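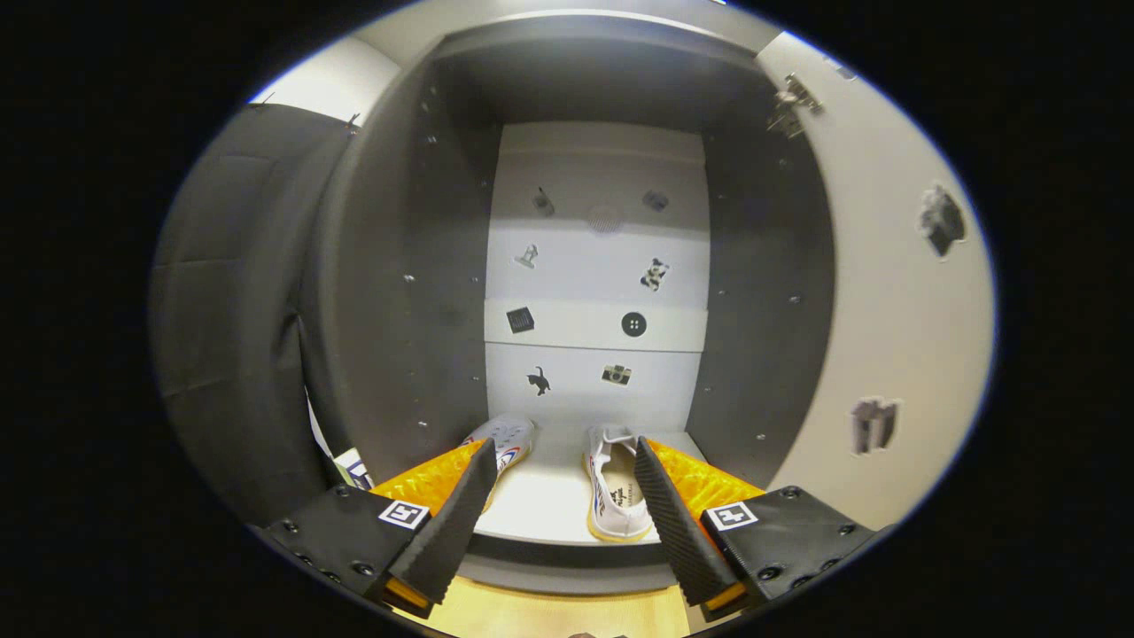 Section 7. Working next to the Lamska cell. Returns clerks no longer shelve shoes by hand. They prepare stations and clear faults. Before each run, set both shoes of a pair side by side on the white shelf, heels toward the front, with the cabinet door open.

1. Confirm that the square marker on each finger mount is clean.
2. Press START and stand behind the floor line.

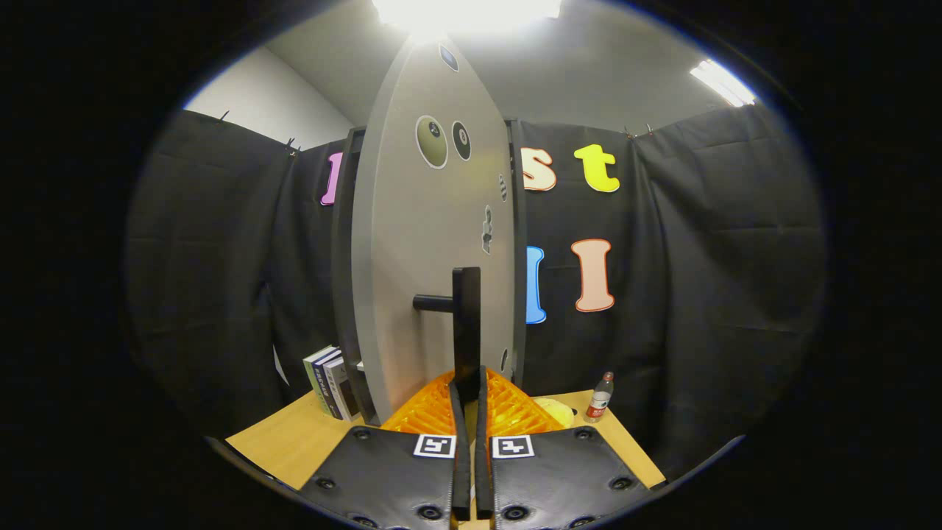
3. Wait for the tone before starting the next station. The limit is 40 cycles per operator before a changeover.

CAUTION: Do not reach between the fingers while the cell is powered.

Note: Dropped pairs are logged as fault 11. Report repeat faults to the shift lead, Dindo Marquez.

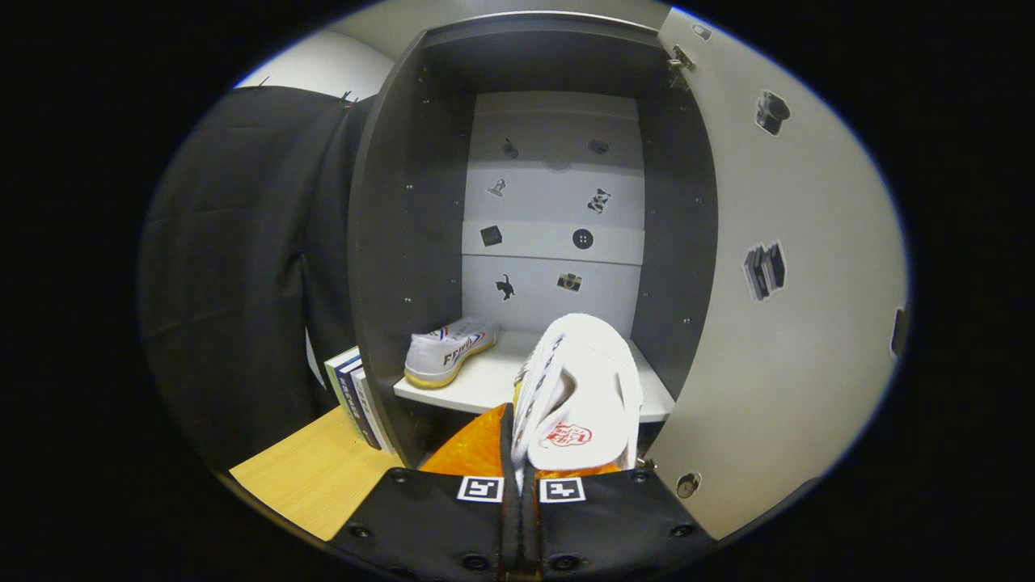
Figure 7-3. Shoe held upright, sole facing forward.

4. Enter the pair number at the Nirnitz terminal.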